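Robots in the kitchen at Ciltville

Posted 4/12/19

So I finally made it to the open day at Pathirana! I'd missed the last two (once because of the ute, once because I am hopeless with calendars) and I'd been looking forward to this one since early November, when the flyer went up at the Wultlow library.

It's a 57 minute drive out to Ciltville from our place and the parking was a shocker. I ended up in bay 319, practically in the next suburb, and by the time I'd walked back to the front doors I'd missed the welcome talk and most of the sausage rolls. They put you in groups of 20, hand you a sticker in your group's colour, and off you go.

First stop was the sorting line, which was fine, a bit loud. The one I'd come for was the kitchen bench. They've got an arm there they call Druvby, and the whole idea is that it does the dull fiddly stuff, fetching and scooping and putting things in bowls. There's a little camera down at its wrist and they put that view up on a big screen, so you get to watch the job from the robot's end of things. I could have stood there all arvo.
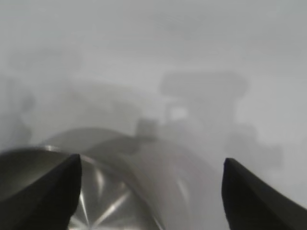 Druvby's fingers at the stainless steel bowl, nothing in its grip.

I took ages to get my head around the angle. The fingers come up from the bottom corners like a pair of dark horns, and everything past the bowl is a grey murk. I had a go at guessing what the big dark shape at the back was and got nowhere. My neighbour in the group reckoned a mixer, but I wouldn't put money on it.

What surprised me was how slow it all is. I'd pictured something whizzing about like in the ads, but there's a lot of hovering and thinking, and then a tiny move, and then more hovering. The little kids up the front were very patient about it, more than I was! One of them asked whether it could make pancakes and was told "not yet", so she's going to check again next year.

Tours run until 9 at night, if you'd rather go after tea. Wear comfy shoes, and bring your own water bottle. I'm still trying to work out where I left mine.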